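## About Berik

Berik gathers the demonstrations that robots learn from. The organisation was founded at Semdale to serve research groups and manufacturers who need reliable examples of handling work and do not have the staff or floor space to record them. It now operates 20 stations at Semdale and 6 at its second site in Kneath.

Each example is recorded by a trained operator, who guides an arm through one task from start to finish. A second operator reviews the recording, labels it and either accepts it or returns it with a written note. Failed attempts are kept and marked as such, as many of our partners ask for them. New operators complete 40 hours of supervised practice before their recordings may enter a delivered set.

Our current program, Nastness, is concerned with small metal parts. It covers picking, placing and sorting gears, rings and discs on plain surfaces, under lighting that changes from one session to the next. The program began in May and is organized by part and by task, so that partners may request only the portions they require.

Berik is governed by a board elected by its member organizations. Membership is open to universities, colleges and private firms. Enquiries about membership, site visits and operator training may be sent to the Semdale office.

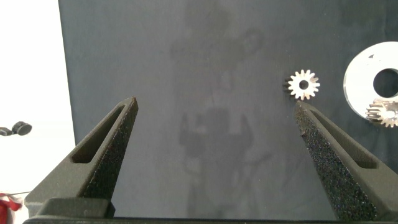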